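Pastry board

A pastry board, also pastry slab or rolling board, is a flat surface put on top of a table or worktop for rolling, folding and cutting dough. Most are wood, stone or plastic. The stone sort is usually called a slab even when it is thin, and "marble board" gets used in shops for anything with a marble pattern on it, real stone or not.

Not to be confused with the chopping board (smaller, meant to be cut on) or the cheese board.

Contents
Name
Materials
Size and shape
Use
Placing on a table
Care
Marble patterns
In shops
See also

Name

"Pastry board" is the common British name. "Paste board" turns up in older household books, paste being the old word for pastry. In Portuguese-speaking kitchens it is mostly just the tábua or the pedra, depending what it's made of. Benvinda Sequeira's household glossary lists 13 local words for it, several of them also meaning ironing board or plank.

Materials

Wood. Oldest and still the most used. Close-grained, usually beech, maple or sycamore. Often has a lip on the underside at the front that hooks over the table edge and stops the board sliding. Holds flour well. Bread dough is generally done on wood.

Marble. Cool to the touch, so butter in the dough stays firm for longer. Favoured for puff and shortcrust. Heavy. Chips at the corners. Acid marks it, so lemon juice, vinegar and wine leave dull patches that don't wash out.

Granite. Harder than marble and less bothered by acid. Same weight problem.

Glass. Cheap, easy to wipe, noisy. Slides about unless it has feet. Blunts knives very fast.

Plastic and silicone. Light. Rolls up in the case of silicone mats, which some writers don't count as boards at all. Often printed with circles for pie sizes.

Ceramic and sintered slabs. More recent, mostly tile makers going into kitchen goods. Glossy ones show every smear.

Size and shape

Nearly always a rectangle, wider than it is deep. Round ones exist for pizza and flatbread. A common domestic size is 55 cm on the long side, though for strudel people give up on the board altogether and use the table with a cloth. Thickness matters more for stone than wood, thin stone warms through quickly and breaks if lifted by one corner.

Rounded edges are easier on the wrists. Square edges are easier to scrape along. Arguments about this are long and not very intresting.

Use

Board is wiped, dried, floured lightly. Dough goes in the middle, rolled away from the body, turned a quarter, rolled again. Excess flour brushed off before folding. A bench scraper is used for lifting and for clearing up after.

Stone boards can go in the fridge beforehand if they fit. Most don't. A tray of ice stood on top for a while does the same job, then dry it thoroughly.

Also used for:
tempering chocolate (stone only)
pouring toffee and boiled sweets, oiled first
shaping pasta, wood preferred
as a clean flat surface for anything else, photographing food included

Anselmo Cárdenas, in his notes on sweet-making, says to leave a stone slab at room temperature for toffee and never straight from the fridge, as the shock can crack it. Other authors repeat this, sometimes word for word.

Placing on a table

The table wants to be level and firm. Test by pressing each corner in turn. If it rocks, a damp cloth folded once underneath usualy sorts it. Rubber feet do the same, stuck on by the buyer if the board came without.

Grooved or slatted tables, metal ones included, are fine under a stone board so long as the weight is spread over several ridges. Crumbs and flour go down the grooves and have to be got out with a stiff brush. A cloth or thin mat between the two catches most of it and saves the underside getting scratched.

Keep the long side parallel with the table edge and leave some table free at the back for dishes, lids, a cup of flour, whatever else is in use.
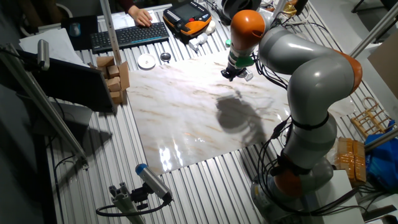 Light is worth a thought too. A glossy board under a strong lamp throws bright spots back at the person working, and it gets hard to tell how thin the dough is. Move the lamp or move the board. Matt surfaces don't have the trouble to the same degree.

Care

Wood: scrape, wipe with a damp cloth, stand on edge to dry. No soaking. Oil now and then.

Marble: warm water, mild soap, dry at once. No vinegar, no descaler. Sealing helps with stains and does nothing about acid marks.

Glass and ceramic: anything that isn't gritty.

Plastic: hot water and washing-up liquid. Replace when scored.

Marble patterns

Real marble veins are mineral seams and no two slabs match. Printed patterns copy them, mostly a white ground with grey, or grey and pale brown, running on the diagonal. Beatriz Macedo separates the printed kind into "quiet" and "stormy" by how much of the white is left showing. The terms have caught on a bit among tile sellers.

Telling them apart: look at the edge. Veins in stone carry on through it. In most printed boards they stop at the face.

In shops

Teixeira sells a marble-pattern board in two sizes, the larger under the name Plellberg. Gralby does a wooden one with the front lip. Jetport catalogue no. 114 is a ceramic slab, first listed in 2000 and dropped later, second-hand only now.

See also

Bench scraper
Chopping board
Rolling pin
Worktop

Page last changed 28 November 2023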